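# Two Hundred and Thirty-Eight

In December the blog had 22 readers, and she believed that four of them were her mother on different devices.

She wrote about teapots. Every post ended with a link to a shop called Rultonura, and if a reader bought a teapot there, she received a small part of the price. Until now she had received nothing. The shop paid only when the balance reached 25 dollars, and her balance was a round, clean zero. 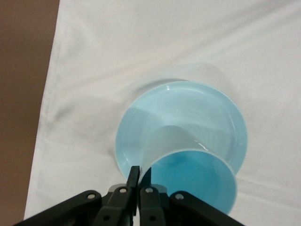 One night she opened the statistics page before going to bed. The number for the day was 238. She closed the page and opened it again, and it was still 238. All these people had come to one old post, the one she liked least, in which she complained that her Pichler teapot dripped on the table and that she kept it anyway, for it had been with her in three apartments.

There was no link in that post. She had been too angry at the teapot to put one.

She sat in the kitchen with the laptop and thought what to do. It would take one minute to add the link. She wrote, "If you want the same teapot, you can buy it by clicking on the button," and looked at the sentence for a long time. Who would want the same teapot? She had just told them that it dripped.

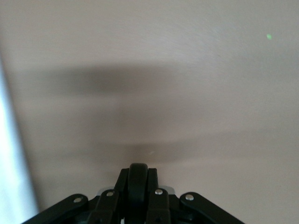
*The author writes short stories and keeps the blog Funum.*
*August 15, 2016*

She deleted the sentence. Then she put it back, but smaller, at the bottom.

In the morning there were nine comments. Eight people wrote that their teapots also dripped, and they told her where they had bought them, and who had given them, and which one had been broken by a cat. The last comment was from a woman who had clicked on the button. "I already have a dripping one," she wrote, "but my sister does not."

The balance was one dollar and some cents. She made tea and read the comments again from the beginning, and under each of them she began to write an answer -- slowly, with the dictionary open beside her.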